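3.2 Household sampling and the packaging diary

Households were recruited in Bragança through two channels: a letter delivered with the water bill and a notice posted at the covered market. Of the 2705 addresses contacted, 1679 returned the screening form and 1215 met the inclusion criteria, namely that at least one adult in the home bought fresh produce every week and that the household did not grow most of its own fruit and vegetables. Homes with a shared kitchen were kept in the sample but coded separately, as purchases could not always be assigned to one buyer.

Each household kept a packaging diary for eight weeks. The diary followed the layout proposed by Vieira in the pilot study, with one line per item bought and four columns: product, shop type, packaging, and what was done with the packaging after unpacking. Weight was not recorded by the participants. In the pilot, kitchen scales gave readings that varied too much for light films and nets, and participants tended to skip the column altogether. Packaging was instead collected in a sealed bag, picked up every Monday, and weighed at the Bostura laboratory after drying at room temperature.

Packaging was sorted into film bags, foam nets, rigid trays, paper and labels, and mixed items. The foam net class was added after the first week of the pilot – until then the sleeves had been entered under either film or tray, depending on the person doing the coding. Loose tags were counted with paper unless they were plastic coated. Items that could not be separated by hand in under a minute were coded as mixed. Figure 2 shows a kitchen table with a plastic bag, a foam net sleeve and a paper tag. 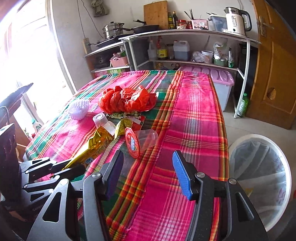 Figure 2. Plastic bag, foam fruit net sleeve and small paper tag on a kitchen table.

3.3 Coding and agreement

Diary lines were entered into Jikbridge by two coders working separately. Where the coders disagreed on packaging class, the line was passed to a third reader (Osvaldo Vieira), whose decision was final. Disagreement was most common for paper bags with a clear window, which one coder had placed under paper and the other under mixed. The coding guide was changed so that any window, whatever its size, moved the item to mixed, and all earlier lines with this type of bag were coded again.

Shop type was reduced from the participant's own wording to four values: supermarket, market stall, small grocer, and other. Delivery boxes were placed under other, even when packed by a supermarket, because their outer packaging differs from that of the same goods bought in the store.

Diary entries were then matched to the weighed bags using the household number and the week of collection. The match was done in Zurkix with a fixed rule set – no manual matching was allowed at this stage. Weeks with a diary but no bag were kept for the item counts and dropped from the weight analysis. Weeks with a bag but no diary were dropped from both. Households with fewer than four complete weeks were excluded from the regression models in Section 4 but remain in the descriptive tables.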